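Shared workshop arm gets to grips with sorting
February, by our workshop correspondent

If you've walked past the Hinds building in Drendonstead of an evening lately and wondered why the lights are still on at the back, it's us. We've been building a robot sorting table, and this month it finally got to the stage where I feel all right writing about it.

The idea came up over the winter, when the shared workshop was too cold for anything that involved standing still at a lathe. A few of us wanted a project that could live on one bench and be picked up by whoever was in. We called it Gelano, after a very long argument that I lost. The plan is simple enough to say out loud: put a handful of shapes down anywhere on a board, and have the arm move them into groups, by colour one night and by shape the next. Saying it was the easy bit!

Most of February went on the table. We tried the arm over a folding bench first and the whole thing swayed every time it changed direction, so whatever we'd measured at the start of the evening was wrong by the end of it. Now there's a pegboard surface with a maple board sitting on it, and bolts to help keep the board where it is. I can't tell you how much happier I am with a board that stays put. You note down where a corner is, you go and make tea, you come back and the corner is still there.

The finger came next. I'd been all for a proper pair of jaws, but one of the others kept saying we should start by nudging things along with a single finger, and I've come round to it. Pushing is cheaper, there's less to break, and when it goes wrong you can usually see why. The first one we made was too short and the wrist kept getting in the way. The one on there now is long and black with a rounded tip, and it comes down at a slant.

For the pieces we're using toy shape blocks – a star and a heart, cylinders, a cube and so on, in red, blue, green and yellow. They're a good test, as a cube will slide along quite politely when you push the flat of it, whereas a star swings round as soon as you catch a point. The cylinders I have mixed feelings about.
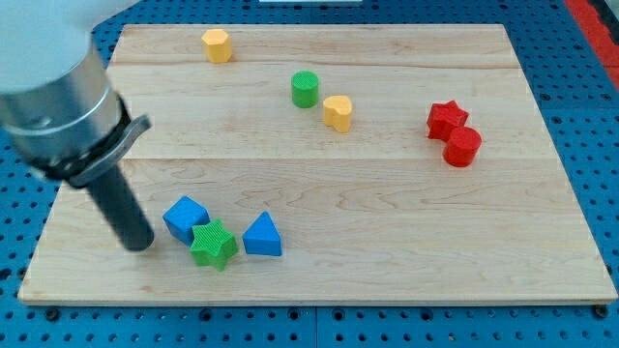 Can you build something like this without knowing how to program?

You can get a fair way, as long as one person in the group is happy to write the basic moves and everyone else sticks to measuring, fitting and testing.

That's pretty much how we've split it. The software side runs on a little set of scripts we call Nirel, which started out as two files and is now rather more than that. I don't write any of it. What I do is set the blocks out, start a run, and write down what happened in the exercise book that hangs off the end of the bench. We've logged 190 runs so far, and 21 of those got every block into the right group with no help from a human hand. I was a bit crushed when I added that up, but nearly all of the good ones are from the last couple of weeks, so I've decided to be pleased.

The most common trouble is still two blocks sitting close together. The finger goes in for one and takes its neighbour along for the ride, and then you have a red thing in the blue corner and a long discussion about whose fault it is. There's a new move being written which pushes a pair apart before doing anything else. I've seen it work twice and fail rather more often (once it swept the heart clean off the board and under the bandsaw, where it stayed until the next morning).

Speed is the other thing people ask about. It's slow. A full sort takes some 30 minutes at the setting we're comfortable with, and I wouldn't want it any quicker while we're all leaning over it with our sleeves dangling.

Next on the list is a low fence along the back of the board, plus a better lamp, as the old one throws a shadow just where you don't want it. After that we'd like to try a few odd shapes of our own, cut from offcuts – I've put in a request for a fish.

The bench is in use most evenings from seven, and members are welcome to come and have a go at setting out the blocks. Please put the exercise book back on its string when you've finished.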